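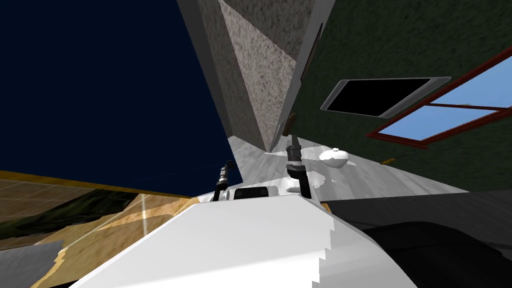
Is the Wetolov kitchen sim kit worth paying for, or should I build my own?

Posted by kettle_and_cam

Hi all, long-time lurker. I teach an evening robotics club (mostly grown-ups, a couple of very patient teenagers) and we're trying to get a gripper to do kitchen stuff in simulation before we let the real arm anywhere near a cabinet. I've been on the Wetolov trial since the start of October and I have to pick a plan before it runs out.

What I like: it installed on my old desktop without a fight, and the kitchens come with the counters, walls and appliances already in place, so I didn't have to model a single drawer. The basic kit has 25 kitchens. The bigger one has 104, and costs a lot more than I'd like to spend on a club that pays me in cookies.

What bugs me is the wrist camera. It rides right behind the fingers, so the housing eats up a big chunk of the view, and once the wrist rolls over everything is tilted and I lose track of which way is up. My students hate it. I can't tell if I've set something up wrong or if that's just how these views are.

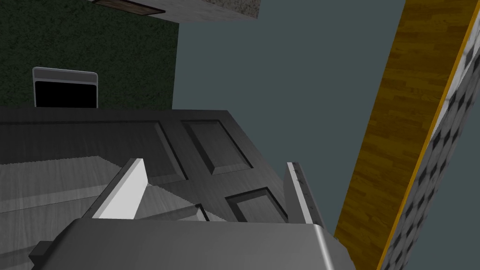
Doors are the main thing we want to practice, cabinet doors first and then appliances if we get that far. My script lines up okay about half the time and the rest of the time it comes in at some silly angle and I have to reset. Is the bigger kit going to help with that, or would I just be failing in more kitchens? Also has anyone tried the Hendholm one? Their site is all adjectives and I couldn't find a price.

Thanks!!

Musa Akinola

I've paid for Wetolov for a bit over a year, so here's my two cents. Your setup is fine. A wrist camera looks like that because it turns with the wrist. Go into the camera settings and add a second fixed view, put it up high across from the counter, and have your students drive from that one. Keep the wrist view in a small window for the last few inches. I fought with it for weeks before I tried this and felt pretty dumb afterward.

On the plans, I'd start with the small one. I've got 1,155 saved runs on my drive and nearly all of them are from the same six kitchens, because once I found some that suited my arm I quit shopping around. You can move up later and they take what you already paid off the price (they did for me, anyway, check the terms). The big kit makes sense if you're training a model and need lots of different wall colors and counters and so on. For a club practicing doors by hand I'd save the money.

The silly angle thing sounds like your approach point. Mine was set too close to the door, so the arm had no space left to straighten out. Back it off by a hand's width and go slower on the last part. Turn the lights up in the scene settings too. Some of those kitchens are really dark by default, and dark fingers against a dark appliance are miserable to judge.
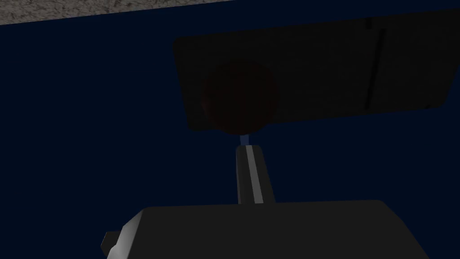 Small round targets are harder than door edges, by the way, so I'd leave anything like that for week three or four. Start them on a big flat panel and let them get a feel for how far the fingers stick out. Contact in Wetolov is decent but a little springy, and if you push too hard the arm kind of shivers. There's a stiffness slider for that, buried two menus down under "joints," and I turn mine down a notch from where it ships.

Support is slow but they do write back. The manual is bad. Use the forum.

tradel_fan_77

just use Tradel, its free. you have to make your own kitchens but its not that hard

Arrieta

Hendholm quoted me 2,697 for a year, one seat, and that was without the appliance pack. It's a nice-looking program and the doors feel better than Wetolov's (less of that springy thing Musa mentions) but I couldn't justify it for a hobby and I let the quote lapse. If your club is part of a school, ask for the school rate, since the sales person brought it up without me asking and I didn't qualify.

I did try Tradel as well. Free, yes. I spent most of a month building one kitchen and the fridge door opened through the wall. If somebody in your club loves modeling, hand it to them and see, otherwise I'd go with the small Wetolov kit like Musa said.

One more thing, export your trial scripts before it expires. Mine locked at midnight and I had to pay for a month to get them back out.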